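Speaker notes – "The Shop at the End of the Lane"
Nutton Local History Evening, 7/26/23
Signe Sjögren

Thank everyone for coming out, and thank Hussam Nassar for the loan of the hall and the good chairs. Mention the tea. Wait for the back row to settle, they always take a minute, bless them.

Start with the bell. Everybody who grew up in Nutton remembers the bell over the door at Najjar, and if you hum it (two notes, the second one flat) somebody will join in. Let them! Then say that the shop stood on Clokness Road for 27 years and that in all that time the counter never moved an inch, though the family moved nearly everything else.

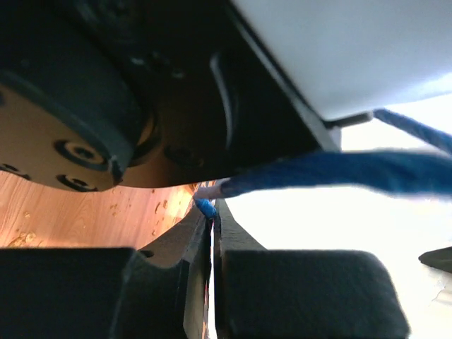 Then the part about pocket money. I had 13 pence the first time I went in on my own, and I remember standing there so long that old Mrs Najjar pulled up a stool for me. You could buy by the quarter, or you could point and say "one of those, please" – she never minded which. Saimi Saarinen told me she used to spend hers before chapel and regret it by the second hymn. Pause here for the laugh, and if there isn't one, carry on to the ledgers.

The ledgers are the treasure, really. Jad Harb found them in his aunt's loft in March, 138 pages in a lovely sloping hand, with every family's credit written down and quite a lot of it quietly crossed out. Read the Christmas page slowly. Don't read out surnames, as some of the grandchildren will be sitting in front of you.
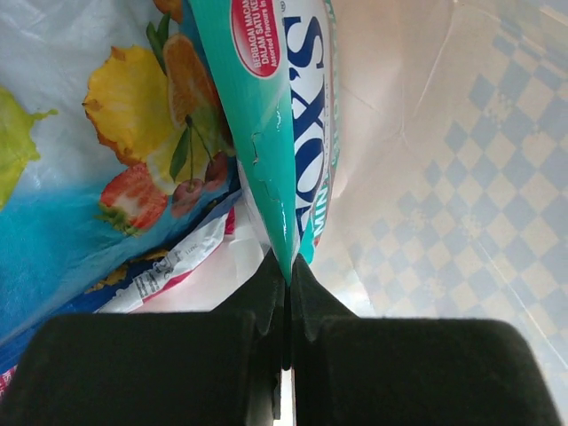
A Fox's candy bag, teal and white.

Move on to wrappers and bags. Ask who kept theirs. I kept mine in a biscuit tin, flattened under a dictionary, and I still have a few, though the colours have gone rather soft. Kanokwan Hemmin has brought her album and is happy for people to turn the pages if their hands are clean.

Closing years: the shop shut in 2000, and the bell went to the school at Grirkance, where it hangs by the kitchen door. Go gently with this bit, my voice tends to wobble.

Questions, then tea. Remind them about the album, and ask for the names of anyone who worked Saturdays behind the counter – there's a notebook by the urn.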